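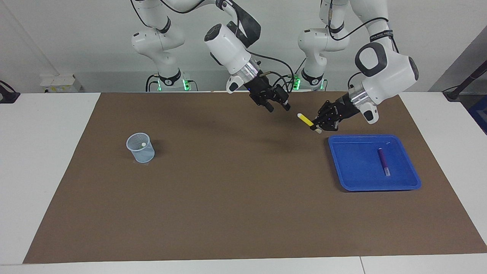 Two-armed desk tidying with a mesh cup, a blue tray and markers.

Chore robotics is the branch of automation concerned with the small jobs people do by hand at home or on the shop floor, such as tidying a desk, folding tea towels or sorting bolts into bins. I've been keeping this entry going since July, and the short answer to "can they do it yet?" is still sometimes, slowly, if you set the table up nicely for them.

Desk tidying is a favourite test because the gear costs next to nothing and everybody knows what a tidy desk looks like. A marker is a mongrel of a thing to hold, though! It's skinny, it rolls, and the cap end has to be told from the other end. Hands with several fingers can shift their hold on it in ways a plain two-jaw gripper can't, but there are a lot more joints to keep in line (and a lot more to go wrong on a Friday afternoon).

Georges Haddadin's Wolar trials are the ones I go back to most. His group logged 983 attempts at putting pens away across 27 desk layouts, and the trouble was mostly in passing things from one hand to the other. Afaf Abu Hammour reckons handovers are overrated and most chores could be planned around them - I'm not convinced, having tried to cap a texta one-handed.

On the shop floor the picture is a bit rosier. Parts turn up in the same spot each time, and Joletti has run a kitting bench for over three years on that basis. Homes are messier, and laundry is still the hard one.

Related entries
Ciltotora folding benchmark
Chornovol hand
Kitting bench
Handover (robotics)
Wolar trials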